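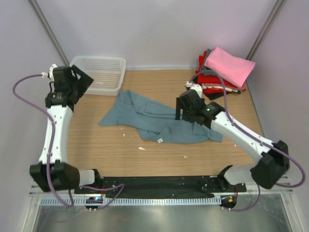 The Blue One

The laundry on Rutenov Street closed at noon on Saturdays, and by half past eleven she had one cloth left to fold.

The pile in the corner was finished, or near enough. The pink one had gone on top crooked and she had left it that way, with the red ones under it. The basket was empty. Only the blue-gray cloth was still out, crumpled across the middle of the table with its little white tag showing at the bottom edge.

There were bits of white on the table too. She picked up the longest one and rolled it between her fingers. It could have been paper. People left all kinds of things in their wash – receipts, bus tickets, once a whole letter that came out as gray porridge. She put the scrap in her apron pocket and went back to the cloth.

It belonged to the man in apartment 87. He had brought it in on Thursday in a Kotano grocery bag, by itself, and asked what it would cost to wash one thing. She told him the minimum was $2. He paid in coins and wanted a ticket, so she wrote him a ticket, number 700, the last in the book.

"It was my mother's," he said. "She used it on the table. I don't know if you iron it."

"Do you want it ironed?"

He thought about that for some time. A bus went by. "She never did," he said.

So she would not iron it. She took hold of the two nearest corners and shook the cloth out, and it came down flat with a slap. The creases stayed in it, long ones, going from corner to corner. She ran the side of her hand along them. Her own mother had folded everything in thirds, and her aunt in Admasu had folded in half and half again, and the two of them had once stopped speaking over a set of sheets. It had lasted from October until the new year.

She folded it in half. She looked at it, unfolded it, and folded it in thirds. Then she turned it so the tag was inside.

The man came in at five minutes to twelve with the ticket already in his hand. He had on a good coat. She put the cloth on the counter and he lifted one corner and let it down again.

"She did it in half," he said.

"I can do it over."

"No." He laid the ticket on the counter and smoothed it with his thumb. "No, leave it. It'll fit in the drawer like that."

She had thrown the Kotano bag away, so she found him another one, and he put the cloth in and held the bag flat against his coat with both arms. When he had gone she wiped down the table, got the rest of the white bits into her palm, and turned off the lights.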